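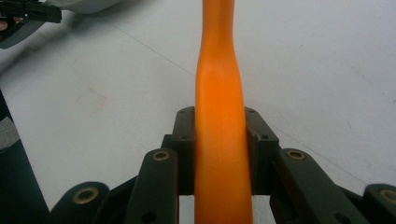

Narowの風呂ブラシ、2か月使ったのでレビューします

オレンジです。もう、すごくオレンジ。通販の画面で見たときは「まあ明るめの色かな」くらいに思っていたのに、届いたらしっかり濃いオレンジでした(うちの浴室、白とグレーしかないんですよ……)。夫には「工事現場?」と言われましたが、私はかなり気に入っています!

買ったのは生活雑貨のオンラインショップ、Prundsteadさん。本体が1378円で、送料が300円かかりました。同じお店で詰め替え用の洗剤も買おうか迷って、結局ブラシだけにしたんですけど、あとから考えるとまとめて頼めばよかったなあ。送料ってなんであんなに悔しいんでしょうね。

柄の形がいい

前に使っていたのはGorkbridgeの白いブラシで、柄がただのまっすぐな棒だったんです。浴槽の底をこするとき、力を入れるたびに手がずるっと前にすべる。石けんがついているともう最悪で、壁に指の関節をぶつけたことが何度もあります。

今度のは途中がゆるくくびれていて、そこから下に向かって太くなっています。このくびれに人差し指と親指がちょうど収まるので、ぎゅっと握りしめなくても手の位置が決まるんですよね。太いほうは手のひらの中でどっしりしていて、私は手が小さいほうですが、太すぎるとは感じませんでした。逆に夫は「もうちょっと太くてもいい」と言っているので、手の大きい人は好みが分かれるかもしれません。

表面はつやつやしていなくて、落ち着いたマットな感じ。このおかげで派手な色のわりに安っぽく見えないのかなと思います。素材は樹脂なのか発泡系の何かなのか、パッケージを読んでもよくわからず。捨てるときに分別で悩みそうなので、書いておいてほしいです、Narowさん。

気になる重さは

台所のはかりで量ったら、ブラシの頭もつけた状態で344グラムでした。前のブラシは量る前に処分してしまって比べられないのですが、持った感じは今回のほうが重いです。床をこするときはこの重さがありがたくて、腕の力をそんなに使わなくても進む。ただ、壁の上のほうや天井近くをやっていると、だんだん二の腕にきます。

私は壁と床を別の日にやることにしました。もともと一度に全部やる気力がないので、あまり困ってはいません。

ブラシの部分

毛はわりと硬めです。タイルの目地のピンク汚れは、洗剤をつけて何往復かするとちゃんと落ちました。前はここだけ古い歯ブラシでやっていたので、しゃがむ時間が減ったのがとにかくうれしい!腰が助かっています。

角は少し苦手みたいで、浴槽と壁がぶつかるところの奥には毛先が届ききりません。頭をもう少しとがった形にしてくれたら満点だったかも。替えの頭も売っているそうなので、細いタイプが出たらすぐ買います。

鏡には使っていません。傷がいったら嫌なので、鏡は今までどおりスポンジです。

ちょっと残念なところ

柄の真ん中に、縦にうっすら筋が入っています。型の合わせ目なのか、もともとこういうデザインなのかはわかりません。握っていて痛いとかは全然ないのですが、2週間ほど掃除をさぼっていたら、この筋に石けんカスが白くたまっていました(さぼった私が悪い)。オレンジだから白い汚れが目立つんですよね。使い終わりにシャワーでざっと流して、指でひとなでするようにしたら、その後はたまらなくなりました。

それから、吊るすための穴がありません。これは買う前にちゃんと確認しなかった私のミスなんですけど、お風呂のブラシって普通は吊るしませんか?仕方がないのでOlatunjiの吸盤式ホルダーを買い足して、くびれのところを引っかけるようにしています。太いほうが下になるので抜け落ちることもなく、けっこう安定しています。でもホルダー代を足すと最初の値段のお得感は薄れますね……。

お店の対応のこと

じつは最初に届いたものは、頭の取りつけ部分がゆるくて、こするたびにカタカタ鳴っていました。お店にメールを送ったら、その日の夕方にIfor Gwynneさんという担当の方からお返事が来て、頭だけ新しいものを送ってもらえることに。日本語もとても丁寧でした。「柄はそのままお使いください」とのことで、返送の手間もなし。交換してからは音もせず、普通に使えています。

最初から当たりを引いた人がうらやましいけれど、対応が早かったので、お店の印象はむしろよくなりました。

買ってよかった?

私はよかったです。手がすべらないというだけで、風呂掃除の面倒くささがこんなに減るとは思わなかった。前は湯船につかりながら「明日やろう」と思ってそのまま寝ていたのに、最近は上がる前に床だけさっとこするようになりました。毎日とは言いません、週の半分くらいです。

おすすめしにくいのは、浴室の色をきっちりそろえたい人と、天井までブラシ一本で済ませたい人。Prundsteadさんの商品ページで選べたのはこのオレンジだけでした。渋い緑とかがあったら、私も迷ったかもしれないなあ。

星は4つ。減らした1つは吊るす穴の分です。10月に実家の母のところへ行くので、もう一本買って持っていくつもりでいます。今度は洗剤も一緒に頼みます!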